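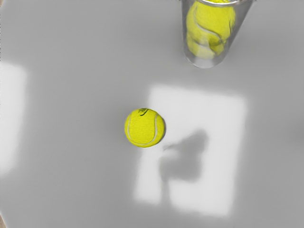
Perception corner: Lucero learns about windows

The January release of Lucero, our in-house perception stack, was supposed to be the boring one. Valdemar Briem had promised a boring one in writing. Then Kálmán Boros turned on the sun.

For anyone who skipped the last newsletter (we have the download numbers, we know who you are), Lucero takes one camera view and hands the planner a list of things it can pick up, with a pose and a confidence for each. We train and test it mostly on rendered tabletops, and until recently those tabletops lived under the kind of light you get inside a refrigerator. Even, white, no opinions. Lucero did very well there. So would my aunt.

Kálmán's change to the renderer adds a window. You give it a sun angle and a pane size and it throws hard bright patches across the table, plus whatever shadows fall into them. The scene everybody now has pinned to their desktop is the tennis ball one, with a ball out in the open on gray and a second one in a clear container. It looks like nothing. Lucero hated it.

The first build reported three balls. One was the loose ball, fine. One was the ball in the container, placed a good deal closer to the camera than anything could sensibly be. The third was the blobby shadow in the middle of the sunlight, which Lucero filed as "ball, dark" with more confidence than it gave either of the real ones. The planner, being a trusting soul, picked the shadow. In simulation you can grasp at a shadow all afternoon and the only thing that gets hurt is the log file.

Ming-te Fang took the shadow problem. Her fix is a small check that runs after detection and compares depth inside the outline with depth just outside it. If the two agree, the thing is flat, and flat things don't get to be balls. It adds 5 milliseconds per view, which the control people complained about for longer than it took her to write. There's a flag to switch it off, and if you're picking up stickers or playing cards you'll need to.

The container is harder, and we haven't fixed it. Curved clear walls stretch whatever is behind them, so the ball inside comes out tall and a bit blotchy, and the size-based distance guess goes off a cliff. Ming-te's current patch simply refuses to give a pose for anything it believes is inside something see-through. The object comes back tagged "enclosed" and the planner has to deal with the container first. Shahab Rahimi calls this giving up with good manners. He is welcome to send a pull request.

Now for the part you may need to act on. The nightly suite at Girnidau has been rebuilt with 1,621 window scenes, and the release candidate passes 1,325 of them. Most of the failures are clear containers, as you'd guess. A smaller pile comes from bright patches that touch an object, where the outline leaks out into the light and the ball grows a sort of porch. Valdemar Nørgaard is on the porches. (Yes, there are two Valdemars. Please stop assigning tickets to "Valdemar." They have begun trading them.)

If you maintain a planner that reads Lucero output, check three things before you upgrade:

The pose field can now be empty. Several of you index straight into it, and you'll crash the first time someone puts a cup on the table.

Confidence has been rescaled under strong light. If you hard-coded a cutoff back in the refrigerator days, take it out and use the one in the config.

The scene format has a new "sun" block. Old files still load and still get the flat light, so old test results stay comparable with each other and with nothing else.

Re-rendering your own scenes takes up to 45 minutes per batch on the Pillville machines. Please don't start them all on Sunday night, as that's when Jisby, the planner regression run, wants the same cards, and Jisby does not share.

Kálmán says next month's renderer will have clouds. Valdemar Briem has asked for the release notes to be delivered to him sitting down.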